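Subject: Re: [members] Deposit of rehearsal recordings and the June release
From: Nesrin Akgül, Secretary, Plornby Electronic Music Society
To: members list

Dear members,

I write in reply to Mr Dursun's message of Monday, which is quoted below, and to several shorter messages on the same subject received since. The Society's officers have considered the points raised and have asked me to set out the position in full, so that those contributing to the compilation may finish their work with a clear understanding of what is required.

On Mon, Umut Dursun wrote:

> Dear Secretary,
>
> I should be grateful for clarification on three matters before I
> submit my track for the compilation.
>
> First, the notice sent to members says that each contributor should
> supply "a finished recording and its parts". I do not know whether
> "parts" means every separate channel, or only the main groups (drums,
> bass, voices and so on). My piece has a great many short channels and
> it would take me several evenings to export them all.
>
> Second, the notice says that the running order will be settled by
> Mr Vieira alone. In past years contributors heard a draft order and
> could comment on it. Has this practice been given up?
>
> Third, I understand that Kasun Patwary's long piece "Unau" will take
> up most of the second side of the record. I have no objection to the
> piece, which I admire, but I would ask whether the remaining
> contributors will have to shorten theirs.
>
> With kind regards,
> Umut Dursun

I shall take these in turn.

The word "parts" in the notice should be read as meaning groups. A contributor need supply only the principal groups of the arrangement, each as a separate file beginning at the same point, so that the mastering engineer may correct a balance without returning to the composer. Where a piece depends on one unusual sound, such as a treated voice or a recording made out of doors, it would be helpful to have that sound as a file of its own. Effects which form part of the character of a sound should be left in place. Effects applied to the whole mix should be removed from the groups but kept on the finished recording. Members who have already exported every channel may send them as they are and need do nothing further.

File names should carry the surname of the contributor, the title and the name of the group, in that order. Five submissions have arrived with names such as "final" and "final new", and Mr Shokri has had to write to each sender in turn.

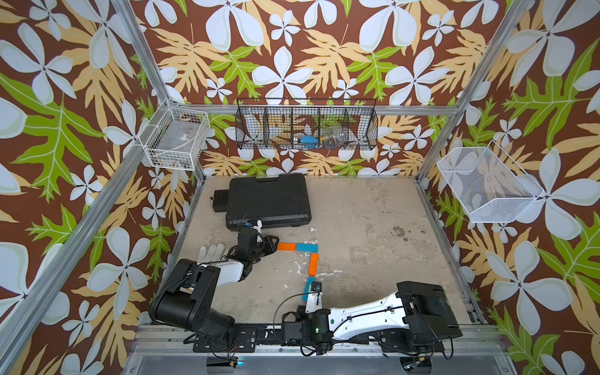
Tropical wallpaper and wire baskets.

On the second question, the practice of circulating a draft order has not been given up. The wording of the notice was imprecise and I regret the confusion. Odair Vieira has been asked to prepare the order, as he did for the previous compilation, and he will send it to all contributors with a set of low-quality files for listening. Comments will be welcome for seven days after that. Mr Vieira will take account of them where he can, but the final decision rests with him, and members are asked not to open the matter again after the test pressing has been approved.

Contributors may find it useful to know what he has in mind. The first side is to open with the quieter pieces and move towards the dance tracks, which is the reverse of the order used last time. Several reviewers remarked that the earlier record began at its loudest and had little room to grow. Mr Vieira also wishes to avoid placing two pieces at the same tempo next to each other, and may ask for a longer fade or a clean ending where one track is to follow another closely. Any such request will be made directly to the composer. No edit will be made to a piece without written consent.

The third question has caused the most correspondence. Mr Patwary has agreed that a shortened version of "Unau" will appear on the vinyl record, and that the full version will be included with the download only. No other contributor will be asked to shorten a piece which keeps to the limit given in the original notice. Mr Patwary made this offer himself, and the officers wish to record their thanks.

The record will be pressed in an edition of 293 copies, of which 222 will be offered for sale. The remainder will be divided between contributors, radio stations and the Society's own archive. Each contributor will receive two copies without charge and may buy more at the members' price. The sleeve will carry the title "Fusatum" on the front, with the names of contributors in alphabetical order on the back. The proposal to print lyrics was not adopted, as only two of the pieces have words.

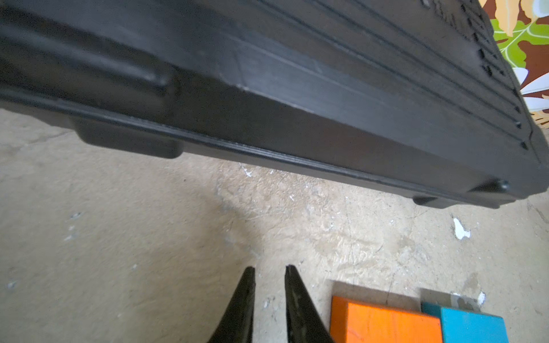 May a track already released elsewhere be submitted?
Only if it has been substantially reworked, and the earlier release must be named on the submission form so that it can be credited on the sleeve.

Two further matters have been raised by other members and may conveniently be answered in the same message.

Rights in each piece remain with its composer. The Society asks for permission to include the recording on the vinyl edition and the accompanying download, and for nothing beyond that. A contributor who later wishes to issue the same recording on an album of his or her own is free to do so, though a short acknowledgement would be appreciated. Where a piece contains samples of another artist's work, the contributor must have obtained permission in writing before submission. The officers cannot undertake this on a member's behalf.

The launch evening will take place at the Pathak Rooms in June. Doors will open at 7 p.m. and the record will be played in full before the live sets begin. Contributors who wish to perform should write to Pejman Shokri, giving the length of the proposed set and a list of the equipment they intend to bring. Sets should be kept short, as the hall must be cleared by eleven. The house mixing desk will be available, but performers should supply their own cables and power supplies. Mr Shokri would particularly like to hear from members who have not played at a Society event before.

Replies on the running order should be addressed to Mr Vieira, and those on files and the launch to Mr Shokri. General questions may be sent to me or to the list.

Yours faithfully,

Nesrin Akgül
Secretary
Plornby Electronic Music Society

You are receiving this message as a subscriber to the members list. To change your delivery settings or leave the list, please write to the Secretary.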